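Come write planning code for two arms that share one table! Weviteo is hiring a motion planning engineer in Zalville, working with Isabelle Cormier's controls group (9 people, very friendly, lots of whiteboards). 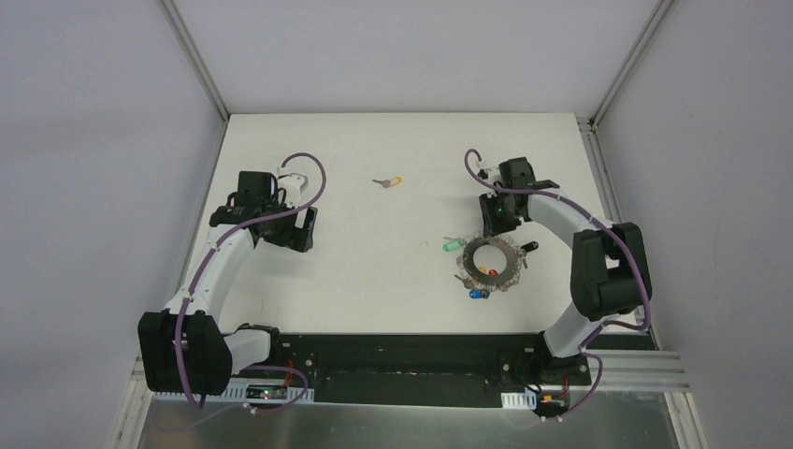
## What you'd work on

- Two-arm planning around small, fiddly things like keys and key rings
- Grasp timing, and keeping the arms out of each other's way
- Our replay tool, Haltska

C++ or Python is fine. Write to Jaxon Landry by the end of September and quote job 2329.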